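Sawn, stacked and left alone: Wouter Verhoeven on drying softwood

10/8/26 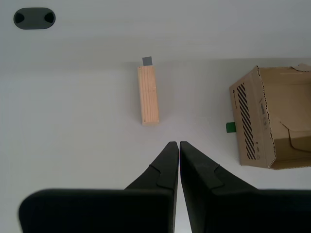 Wouter Verhoeven has been drying timber for other people since he left the sawmill at Flodberg, and he would like his customers to stop asking him how long it takes.

"They want a number of weeks. I ask them what thickness, what species, what the moisture content is now and what they need it to be. Usually they know the species."

His yard at Bielecka takes in pine and spruce, mostly as sawn boards, and sends it out to joiners and furniture makers. The kiln holds 300 boards of the common size when the stack is built properly. It was second-hand when he bought it, and he has since replaced the fans, the door seals and most of the wiring.

Verhoeven's account of the process starts with where the water is. In a freshly felled pine, much of it sits in the cell cavities, and it comes out without changing the size of the board. The rest is held in the cell walls. Once that begins to leave, somewhere below thirty per cent moisture content, the wood shrinks, and it shrinks more along the growth rings than across them.

"So a board cut off to one side of the log will cup. You can slow it down, you can put weight on it, but the geometry is there from the day it was sawn. If a customer wants flat, he should talk to the sawyer before he talks to me."

He air-dries everything first. Boards are laid on bearers well clear of the ground, with stickers of equal thickness between the layers, each sticker directly over the one beneath. A sticker out of line by the width of a hand will put a bend in the boards under it. The ends are sealed with wax emulsion within a day of cutting, as end grain loses water far faster than the faces and will split if left bare.

The stack gets a roof and no walls. He has tried side sheeting, once, in a wet June, and found blue stain through the middle layers when he opened it up.

"The stain does no harm to the strength. Try telling that to a man who ordered white pine for a kitchen."

From the yard the boards go into the kiln, which runs on a schedule Verhoeven worked out over several winters and keeps in a ring binder. Temperature rises in steps and humidity is let down behind it. If the surface dries too far ahead of the core, the outer layer sets in a stretched condition, and later the core shrinks inside it. This is case-hardening. The board looks sound until somebody rips it down the middle and the two halves close on the saw.

To check for it he cuts a prong section from a sample board, a slice with the centre removed so that it resembles a tuning fork, and leaves it overnight on a shelf in the office. Prongs that turn inwards mean the load needs conditioning: a period of high humidity at the end of the run, to let the surface relax.

Does everyone do this? "The big kilns have it in the program. Small yards, some do. It costs fuel and it costs me 4 hours at least, and there is nothing to see for it on the delivery note."

He is similarly plain about meters. A pin meter reads between two points, at one depth, and the reading has to be corrected for species and temperature. He trusts his Nodinano within its range and distrusts it above fibre saturation. For anything that matters he weighs a sample, dries it in the oven until it stops losing weight, and does the sum.

"An oven and a scale. It was the method when I was an apprentice and it is still what the meters are checked against."

One job for Skutier, a staircase firm, came back to him last winter. The treads had opened at the glue lines. Verhoeven had delivered at ten per cent, with the oven figures to show it; the treads had then stood in an unheated store — for two months, as he understands it — before being fitted over a heated floor.

"They took up water and then they gave it back. Wood does that for as long as it exists. Bring it into the room, put stickers under it, leave it. Then measure again before you cut."

The firm now stores its treads indoors. Verhoeven still seals and labels each pack with the date and the reading, and keeps an offcut from every load in case of questions.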